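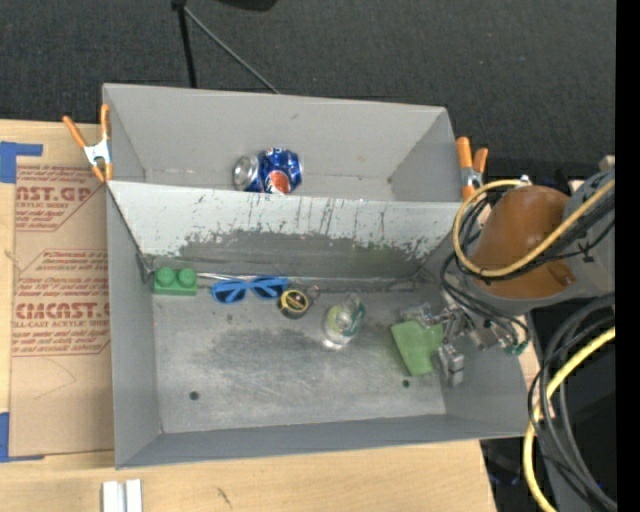 We use cookies to remember your settings and to measure traffic on this site. By continuing to browse you accept our cookie policy. Sign up to the newsletter for a monthly digest of new threads.

Demonstrating bin to bin transfers: hand guiding or remote?

tinsnips_wendcombe
October 10, 2022

I'm trying to settle on a method before we record any more demonstrations. The task is simple to say. Objects start in the front part of a two-compartment metal bin, the arm picks one, lifts it over the divider and puts it down in the back part. Then the next one. At the moment I have a tape measure, sunglasses, a clear plastic bottle, a toy block, a soft green thing and a Pepsi can.

I've tried two ways of showing it. One is hand guiding, where I hold the wrist and walk the arm through the move. The other is driving it from a handheld controller while standing on the far side of the table. I did the first lot in March by hand and most of the rest remotely.

The hand-guided ones look smoother when I plot the joints. The remote ones have a lot of stopping and starting near the divider. But the policy trained on the remote ones picks better. I'd like to know if others have seen the same, and which way you'd go if you could only do one.

kerfline

Remote. If your policy takes camera input and you hand guide, your arms and sleeves are in every picture. When it runs on its own there are no sleeves. That alone could explain what you're seeing.

You can get around it by guiding once, saving the joint path and playing it back with the bin reset to the same layout, and recording the images on the playback. It doubles the time and the objects never go back exactly where they were. A bottle will roll.

Nuwan Kanagaratnam

I disagree with remote as the default answer. For anything with contact, hand guiding gives you a feel for what the fingers are doing. With the controller you're guessing from the look of it. We had a drawer task where the remote demonstrations all pushed too hard, and the policy learned to push too hard.

For picking out of a bin I'd still hand guide the last few centimetres. Drive it to above the object remotely, then take hold of it for the grasp.

kerfline

Then you have sleeves in the pictures at the one moment that matters most.

Nuwan Kanagaratnam

Only if the camera is looking down from the side you're standing on. Wrist camera, stand behind the arm, wear grey. We checked, and my hands were in very few images.

tinsnips_wendcombe

I have one fixed view and no wrist camera, so I can't really stand out of the way. I could add one, but there's already a lot of cable hanging off the end of this arm. It has a big loop of yellow around the cover and a bundle of black ones running down beside it. Hand guiding is awkward for that reason too. I end up holding cable.

millpond

I'd look at the cables before the method. If there is a loop that size near the wrist, it pulls on the arm differently depending on the pose. When you guide by hand you correct for that without noticing. When the robot replays it, it has to hold against it. On ours the end point was off by 6 mm at the far side of the bin until we re-dressed everything along the forearm.

What are you using to drive it?

tinsnips_wendcombe

A Skumano hand controller. One button to close the gripper, one to enable. Speed is capped fairly low.

millpond

Fine for this. Check the delay between the controller and the arm. The stop and start near the divider is probably you waiting to see if you cleared it.

Janaka Saha

I've done a lot of this, 301 demonstrations on one bin task last winter, nearly all remote. Some notes.

The divider is where people hesitate. If it slopes, as yours does towards the front, the fingers can catch it on the way up when the object is close against the base. You've got a whole row sitting back there. I'd start by lifting straight up until the object is well clear, then across, and do it the same way every time. Don't cut the corner on some and not on others. The policy will average the two and hit the wall.

Cut out the pauses afterwards. Any stretch where the arm isn't moving and the gripper state hasn't changed can go. Leave a little at the grasp so it learns to wait for the fingers to close. Removing the pauses made more difference for us than changing the way we demonstrated.

Keep your failed grasps if you recovered in the same run. If you missed, backed off and got it on the second go, that's useful. If you missed and gave up, throw it out.

Vary the layout. If every episode starts with the objects lined up along the back of the front compartment, it will learn to go to the back and nothing else.

kerfline

Agree with all of that except keeping the misses. We kept ours and got an arm that closed on air beside the object first, then moved over and picked it up. Every time. It had learned the miss as part of the job.

Janaka Saha

You can mark the start of the recovery and train from there, dropping the bad approach. I should have said that. It takes an afternoon to label and it's dull work.

kerfline

OK, with the approach dropped I've got no objection.

ostler88

Different question. How is the bin held down? With hand guiding I've shoved a bin sideways with my hip more than once and only noticed eight episodes later.

tinsnips_wendcombe

Spring clamps, one each side, with the acrylic sheet under the left side of it. The sheet is taped at the left corners.

ostler88

Spring clamps hold fine until something leans on the bin. I'd screw a stop to the table at the front and back. Or mark the outline and look at it before every run. Also the handles stick up on both sides. Your right one is near the cable. If you swing the wrist low over that end it could snag.

Nuwan Kanagaratnam

Seconding the handles. Put the clamps on the underside of something if you can, or use low ones. The Zasteck toggle type sits flatter.

Back to the original question. How many people are giving the demonstrations? We had two, and they approached from different angles with the gripper turned differently. Each set trained well alone and badly together.

tinsnips_wendcombe

Two here as well. I did the hand-guided ones and the remote ones are split between us. I hadn't separated them by person. I'll do that before I blame the method.

millpond

That is a big gap in the comparison. Same person, same layouts, both methods, then compare.

For what it's worth, I'd also try the leader arm approach if you can get hold of a small one. You move a light arm by hand and the real one copies it. You get the smooth motion and you're not standing in the view. We built ours from Shimada servos and it did the job, though the gripper trigger was never any good.

kerfline

We had one of those too. Good for wide motions. For small round things lying flat I went back to the controller, as I could hold still better with it. My hand shakes a bit when it's out in front of me for an hour and the arm copies that as well.

Janaka Saha

Rest your elbow on something. And take a break every eight or ten episodes. You can see the fatigue in the data if you sort by time.

tinsnips_wendcombe

Thanks all. Plan for now is remote only, one person, straight up and across, objects spread over the whole floor of the front part and some starting in the back going the other way. I'll trim the pauses and keep the recoveries with the approach cut off. Cables get re-dressed first, and I'll swap the clamps.

Nuwan, I'll do a small hand-guided set on the same layouts so there's a proper comparison.

Nuwan Kanagaratnam

Good. Put the soft one in it. That's the object where I'd expect guiding by hand to come out ahead, so it's a fair test for both sides.

kerfline

I'd expect no difference once the sleeves are dealt with, but post the numbers.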